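Lakivdale Golf Forum > Course Talk > Back tees for the June club final?

parry_putts
The notice went up in the pro shop this morning. The club final in June will be played from the back tees both days, with the new tee on 14 in use. That hole alone picks up 167 yards over two rounds if you were hitting from the whites before. I play off 15 and I'm not sure I can reach the fairway on 14 into the wind. Does anyone else think this is a mistake?

D. Lenihan
No. It's the club final. The back tees were built for it and they get used twice a year.

mossy_lie
I'm with parry. Last year we had 11 guys over the handicap cutoff who still made the final, and the second round took over five hours. Longer course, slower play. The group I was in lost two balls in the gorse on 9 and that was from the whites.
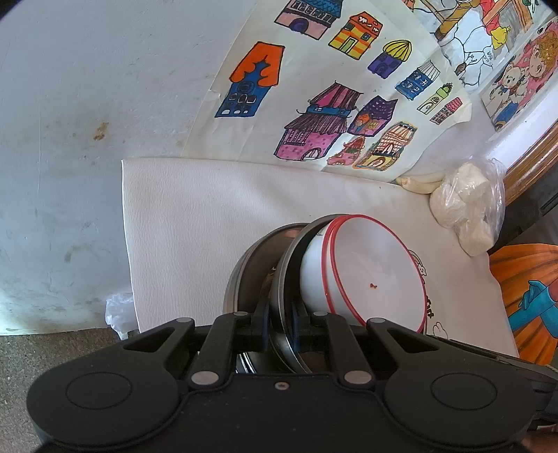
The other thing is the carry on 6. It's 200 from the back to clear the ditch, and there is no drop zone marked on that side. If they're going to play it from there they need to paint one before the first round.

Torquil M
Drop zone on 6 is already on Caoimhe Ó Ceallaigh's list. I asked her at the Randden match. She said it will be on the left, short of the ditch, next to the old path.

mossy_lie
Good, thanks. That was my main worry.

D. Lenihan
Five hours last year was the weather and the long wait on the par 3s. Moving a tee back on 14 won't add much. If anything it spreads people out, as the big hitters can't go for the green anymore and don't stand there waiting for it to clear.

parry_putts
Fair point on 14. I still don't see why both days. Randden plays whites on day one and blues on day two for theirs, and it works fine. 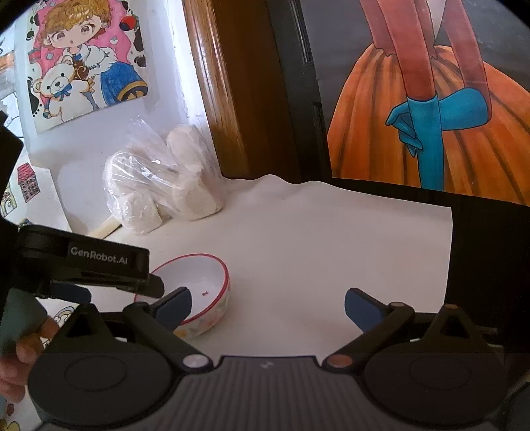 You get a decent field in the first round and a real test in the second. Half the people I play with are talking about skipping it this year.

cudis_cart
They said that last year too and then the sheet filled up.

Torquil M
Would support the split. Donal, would you be against it?

D. Lenihan
Not strongly. I'd want the back tees for the round that decides it. My objection is to using whites for the whole thing.

parry_putts
Then we agree more than I thought. I'll email Pádraig tonight and ask if day one can still be changed. Entry forms haven't gone out yet as far as I know.

mossy_lie
Ask him about the tee times too – last year's first group was out before the greens were cut.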